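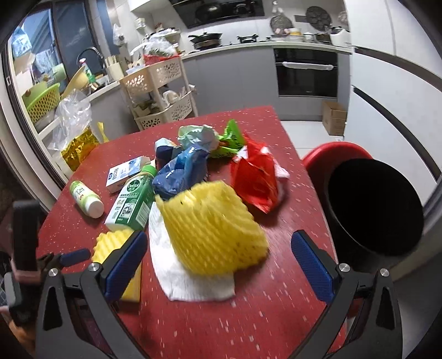 Slide 1. Title. Say hello, say the name of the project (Suvar), thank Kosinetti for the room.

Slide 2. What we wanted. A policy that can clear a kitchen table and put the trash in the can. We had 14 homes, hand-held grippers with a camera on each, and 400 episodes as the target. We kept 385.

Slide 3. Why bags and wrappers. Bottles and boxes hold their shape, so one good grasp looks much like the next. A plastic bag is different every time it's put down. Foil and thin wrappers also shine, and the look changes with the angle. Pause here, people usually ask about gloves. Answer: no gloves.

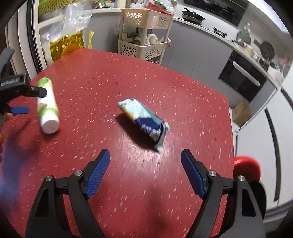 Slide 4. Rules for the operators. Start with the fingers open. Approach slowly. Close on the middle of a wrapper or on a crimped end, either is fine, but mix them. If you miss, keep recording and try again. The retries are worth having. With 2 grippers at one table, agree on who goes first.

Slide 5. What we threw out. Episodes where tracking was lost, mostly fast turns near the window. Endale did the first pass, we did the second.

Slide 6. Next. Same table task at the Brurken site in November, with fewer bottles and more bags. Leave five minutes for questions.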